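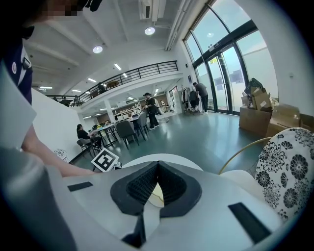

Teaching by Hand: Our Semester with a Hand-Held Gripper
Project report, Ornesmont robotics practicum

When our group signed up for the manipulation project back in March, most of us figured we would be writing code from the first day. We did write some, but the bulk of our time went into picking things up and putting them down again, over and over, with a gripper held in our own hands. The idea is a simple one (and we grew very fond of it!): a person does the task with the same kind of gripper the robot arm will use later, a camera on the tool records everything, and the arm learns from the recordings.

We named our task set Kamata and our training code Vusta, mostly so we could stop calling both of them "the project" in meetings. Kamata is all small tabletop jobs: grasp an object, lift it, turn it, set it down where it belongs. We wanted a real, lived-in room with people going about their day, and we wanted daylight, even though daylight gave us plenty of headaches later on.

Our goal was 200 good demonstrations. We ended up recording 271, and 60 of those had to be thrown out, so we came in a little over, which we were very happy about. Most of the rejects came down to tracking. The software works out where the gripper is partly from a printed square marker, and if an arm or a sleeve got in the way for too long, the path would jump.
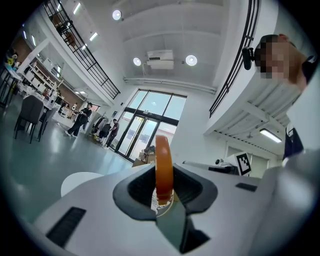

Round objects were the other big lesson. A box more or less tells you where to grab it, but a roll of tape can be taken across the flat sides or around the rim, and each of us had a favorite way without knowing it. When we trained on everybody's demonstrations mixed together, the arm would hesitate between the two grasps and close on nothing. We went back on a Saturday, agreed on one grasp, and redid the whole tape set, slower this time.

After that the arm managed 7 out of 10 tries on tape, up from 2. The misses were nearly all early closing, and we think our own hands are to blame, as we tended to rush the last inch or so. Next term's group will be adding the Rata wrist sensor, and we have left them our notes on marker placement, along with the rejected recordings in a separate folder in case they want to look through them.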